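Reference > Furniture > Tables > Parts and surfaces > Light wood-grain tabletop

Light wood-grain tabletop

A light wood-grain tabletop is a flat table surface in a pale wood color with a visible grain. The term describes a look and says very little about what the table is made of. It covers solid boards, a thin layer of real wood glued to a core, and printed patterns on paper or plastic. Sellers use it for all three, often without saying which one the buyer is getting.

Names and claims

Catalogs call these surfaces "natural," "blond," "Nordic" or "honey." None of these words has a fixed meaning in the trade. The furniture maker Stinik sold a pale top as "natural ash" for several seasons, although its own care leaflet spoke of an "ash effect." The leaflet is probably the better guide.

It is often claimed that pale tops make a small room look bigger. The usual source is a survey by the retailer Ondano, in which 127 customers were asked about their dining rooms. All but one of them, 126, had just bought a pale table. The survey had no comparison group, and the rooms were never measured.

Telling the types apart

On a solid board, grain seen on the top normally carries on in some form over the end. A printed surface may repeat the same knot or streak at a regular distance, but on a small table the repeat can fall outside the top and never be seen. A real wood layer does not repeat in that way, though matched sheets can look very much alike. Tapping the surface and listening is widely recommended and is close to useless, as the sound depends just as much on the frame underneath.

Photographs settle even less. Color shifts with the lighting, and a good print is hard to tell from wood at any normal viewing distance.
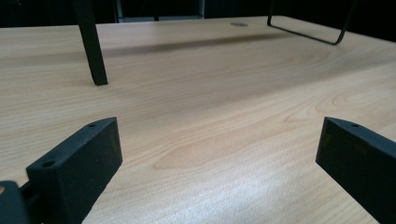 Light wood-grain tabletop, with a nearly black background beyond its far edge.

Wear and care

Pale surfaces are said to hide scratches. They do hide dust and fine, shallow marks fairly well, but ink, coffee and dark rubber feet show up more than they would on walnut or oak stained brown. Solid tops can be sanded. A real wood layer can sometimes be sanded once, with care, and a printed one cannot be sanded at all.

Yellowing is the more common complaint. Clear finishes on pale wood may darken over time, and a lamp or mat left in one place can leave a lighter patch. Makers' promises on this point should be read closely - the Bloxham warranty of 40 months covers "loss of finish" but leaves out "change of tone," the very thing most owners notice first.

Oil is often suggested for every kind of pale top. It has no use on a sealed or printed surface, where it sits on top and collects dirt.

See also: Table edge; Tabletop finishes; Wood effect

Reader comments (3)

The bit about tapping is harsh. I buy used tables in Petholm and I can usually tell, at least with the thick ones.

How would you know you were right, though? Did you cut them open?

Had a Bloxham top go orange by the window. Claim refused, "change of tone," just as it says here. Still use the table.

Page last changed August 30, 2021 | Contact the editors | Copyright and reuse | Back to top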